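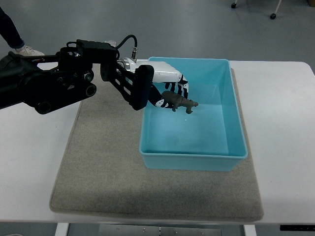

Readers in Drulstead have written to say that their grandmothers never put an egg in it, and that a proper Fastau cabbage bake should hold together with nothing more than stale bread and patience. They may well be right, as the dish has been made in so many kitchens over the years that hardly any two families agree on it.

Fastau cabbage bake is a baked side dish of shredded green cabbage, onion, bread and sour cream, eaten mostly in the cooler months and at just about any gathering where people bring a covered dish. It takes its name from the village of Fastau, though these days you are every bit as likely to run into it in Hostville, where it turns up next to the ham at Easter and next to the turkey in the fall.

Background

The bake seems to have begun as a way of using up the last of the winter cabbage, which by March was getting a little tough on the outside and needed long, gentle cooking to come around. Stale bread was always on hand, and so was cream that had started to turn. Older handwritten recipes give no amounts at all and simply tell the cook to use "a good head" and to bake it "until it smells done," and anyone who has stood in a warm kitchen waiting on one of these will know just what is meant.

Preparation

The usual family-size bake calls for 1000 grams of cabbage, cut into ribbons as thin as you have the heart for, and 2 large onions. The onions go into the pan first with plenty of butter and are cooked slowly until they are soft and sweet and starting to turn gold at the edges (please don't rush them!). The cabbage is added a handful at a time and stirred until it wilts down. Salt, black pepper and caraway seed go in next, and then the pan comes off the heat.

Torn bread is soaked in milk, squeezed out and folded through the cabbage along with the sour cream and, outside of Drulstead anyway, an egg. Everything is spooned into a buttered dish, topped with crumbs and baked in a moderate oven until the top is brown and the sides are bubbling. It should stand a little while before serving, or it will slump all over the plate.

Variations

Hostville cooks like a layer of sliced apple in the middle, which is lovely with pork. The Kashindye version leaves out the caraway and uses a spoonful of mild mustard, and it tends to be a bit looser, closer to creamed cabbage. Smaller households often make a half-dish with 700 grams of cabbage and keep the full amount of onion, and many people end up liking that one best.

Keeping and reheating

Leftovers keep up to two days in the refrigerator, well covered. Slices can be fried in butter until crisp on both sides, and there are families who make the bake mainly for the sake of that next-day breakfast.

Last updated 7/31/23

Shares 14
Comments 6

Related articles
Caraway in home baking
Creamed cabbage
Hostville apple and onion pie
Kashindye mustard
Stale bread, uses of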